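4.3 The grip that wouldn't let go

I'll start with the fault that ate most of our February, because it taught us more than the runs that went fine. We had the two arms clearing things around a kitchen sink (cups, plates, the drying rack), and the plan was simple enough: one hand holds, the other comes over to help, the first hand opens. Of the 91 runs we logged with the cup, 13 ended with the first hand refusing to open at all. The fingers just stayed shut, with no error on the screen and no warning from the Hirnar controller, which cheerfully told us the hand was open! 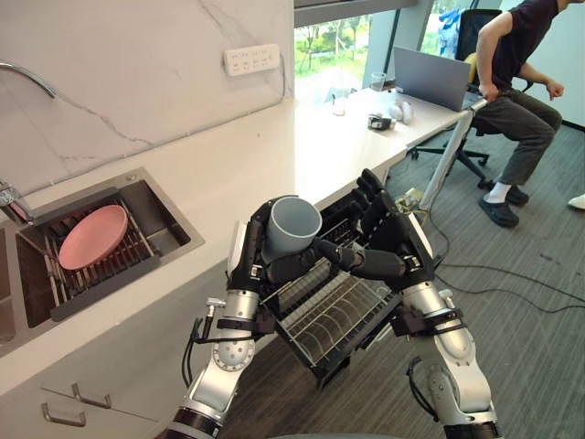 Figure 6. Both hands at the cup, with the sink to the left.

My first guess was the cable. We route it along the outside of each arm, and I was sure it was getting tugged whenever the elbow folded in. So I spent a whole afternoon re-tying cables and felt pretty good about it, and then the very next run locked up the same way. Valtteri Kallio, who wrote most of our logging code, went back through the traces and spotted what I'd missed. In every stuck run, the second hand had touched the cup before the first one got its release command. The extra push showed up in the finger torque, the safety layer (we call it Tendberg) read it as a slip, and it answered a slip the only way it knew how, by squeezing harder. The release command arrived a moment later and got thrown out as lower priority.

What bugs me is that the rule made good sense when we wrote it. We had tuned it on one hand working alone, holding a cylinder lying on its side over a flat surface, and there a sudden jump in torque nearly always does mean the thing is sliding away. 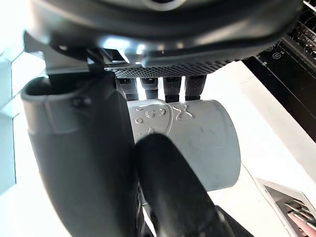 Figure 7. Wrist camera view of a sideways hold, with the fingers over the cylinder and the thumb at the left.

From the wrist camera you also get a feel for why we couldn't catch this by eye. The fingers cover a good part of whatever they're holding, and a few extra newtons don't look like anything. We only had the torque numbers to go on, and those were being averaged over 2000 samples before they reached the log, so the spike came out as a gentle bump.

The fix has two parts. Tendberg now gets told when the other hand is in contact, and while that flag is up it holds its grip force steady. A release command also can't be dropped anymore; it waits its turn and then runs. We log the raw torque now too, and I wish we'd done that from day one. I still keep a hand near the stop button whenever both arms are on the same object, and the flag does nothing for a person's hand on the cup, so that case stays off limits until we've worked through the tests in Section 5.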